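Search this site
Enter keywords
July - By Embla Engström
2 min read

Stekitz rents its hand-held gripper kit by the month, in pairs. Nour Semaan, who runs the service from Starnham, describes it as a recording tool. "The operator does the task, and the customer gets the motion," she said.

A standard order is 252 episodes of one task. Semaan recommends starting with a storage box and a small jar.
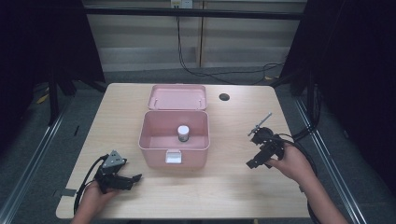 "A hinged lid is a fair first test," she said. "Both hands have work to do, and the jaw angle matters." New operators get 10 practice runs before anything is kept.

I asked about the cables. Semaan said a wireless version is planned but has no date. "Cable drag is the main complaint - we tell people to route it behind the wrist."

Oratile Mokoena, who tested the kit at Laldale, rated the jaws well and the manual poorly. Calibration took him nine minutes per pair. Semaan said the manual is being rewritten, and the calibration steps will stay as they are.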